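Chapter 6
Draining, Drying, and Holding: Open-Wall Containers in Food Handling

6.1 Scope of the chapter

Chapter 5 dealt with closed containers, in which the contents are cut off from the surrounding air. The present chapter deals with containers whose walls are open over part of their area. Such containers are used wherever liquid must leave the contents or air must reach them: rinsed greens, shelled peas, cooled rolls, soft fruit in short storage.

Three quantities govern the behavior of an open-wall container. The first is the open fraction, defined as the area of the openings divided by the total area of the wall. The second is the slot width, which sets the smallest item the container can hold. The third is the bed depth, meaning the height of the contents above the base. Wall thickness has a smaller effect and is treated in Section 6.5.

6.2 Terms

A slot is an opening whose length is much greater than its width. A perforation is an opening of nearly equal length and width. A rib is the strip of wall between two slots. The rim is the closed band at the top of the wall, and the base band is the lowest part of the wall, whether closed or open. These terms follow Iwasaki's usage and are kept throughout the book – other authors use "bar" for rib and "foot" for base band.

6.3 Drainage

Free water leaves a bed of produce in two stages. In the first, water between the items runs down under its own weight. In the second, a film held on the surfaces of the items moves slowly to the points of contact and drips from there. The first stage is short. The second may last many times as long and depends mainly on the shape of the items.

Alaric Iwasaki measured both stages for spinach, green beans, and new potatoes, using samples of 500 g and 1000 g in the same container. Doubling the sample did not double the draining time for potatoes, but it more than doubled it for spinach, in which the leaves pack flat and close off the paths between them. The trials were repeated 3 times for each sample. Full results are given in Table 6.2.

For leaf crops the bed should therefore be kept shallow, and the container shaken once after the first stage has ended. Slot width matters less here than is often assumed. A narrow slot can hold a bridge of water across its width, but the bridge breaks when the container is moved.

6.4 Wall form

Vertical slots are common in molded plastic containers. The ribs between them carry the load from rim to base, and the rim holds the wall in shape when the container is lifted. A taper toward the base allows empty containers to be nested.

Figure 6.1, parts (a) to (d). White plastic basket with vertical slots.

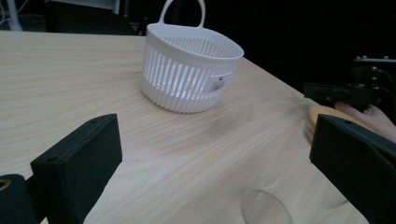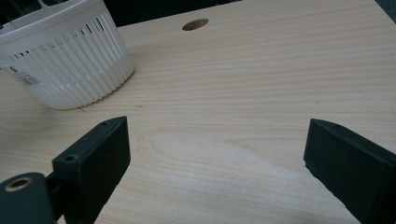
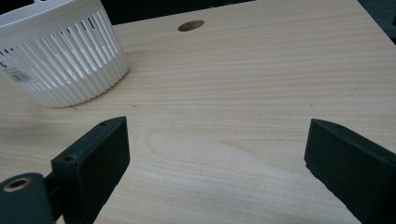
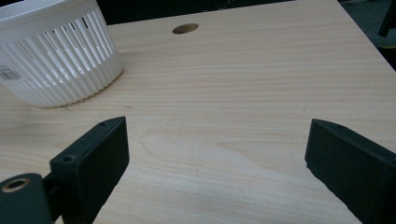
Review

Why does a deep bed of spinach drain more slowly than a deep bed of potatoes?

Spinach leaves lie flat against one another and close the paths through which water would run down. Potatoes touch only at small areas, so the gaps between them stay open at any ordinary depth.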